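How to organize a wooden shelf with crates

By Nermina Mujić

In my home the shelf was for many years the place where things went to disappear. Batteries, string, old chargers, one glove. Then my neighbor Bülent Gündoğdu showed me how he keeps his shelf with crates, and I have done it his way from May until now. I write down the steps as I do them.

What you need

A shelving unit, wooden crates that fit in it, a soft cloth, a pencil, paper labels and a measuring tape. My labels are from Okier, but any paper label is good if it comes off again without leaving glue.

Step 1. Empty one level only

Do not empty the whole unit. I made this mistake the first time and I could not walk through the room until the evening. Take one level, put everything on the floor on an old sheet, and wipe the boards with the cloth. Let them dry before you put anything back.

Step 2. Measure the inside

Measure the width between the side boards, then the height, then the depth. Write the numbers on paper. My level is 84 cm wide inside. Leave 2 cm free above the crate, so your fingers can go over the edge when you pull it out.

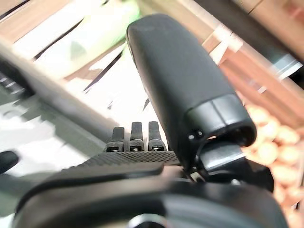

Step 3. Sort by how often you use it

Make two piles. In the first put what you touch every week. In the second put what you need a few times in a year, for example the candles or the sewing things. If you cannot decide for one object, put it in the second pile. You will notice quickly if it was wrong.

Step 4. Fill the crates

Heavy things go on the bottom of the crate, soft things on top. Do not fill higher than the edge, especially if you want to stack. A full crate should be light enough that you can lift it with straight arms.
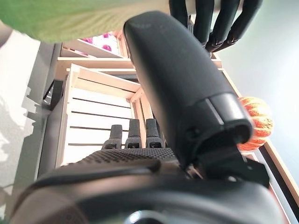 Reading time: 2 minutes

Step 5. Stack and label

A light-colored wooden crate shows pencil very well, so I first write on the wood, softly, and use it like this for some days. When I am sure the things stay there, I put the paper label over the pencil. The crates from the second pile go to the bottom of the stack, and the weekly ones on top.

Step 6. Check after 30 days

Pull out each crate and look what you did not touch. Move it lower, or give it away. Bülent does this check on the first of every month, I do it when I remember.

If the crate scratches the shelf, glue small pieces of felt under the corners. Press them for 12 hours under some books before you slide the crate in again.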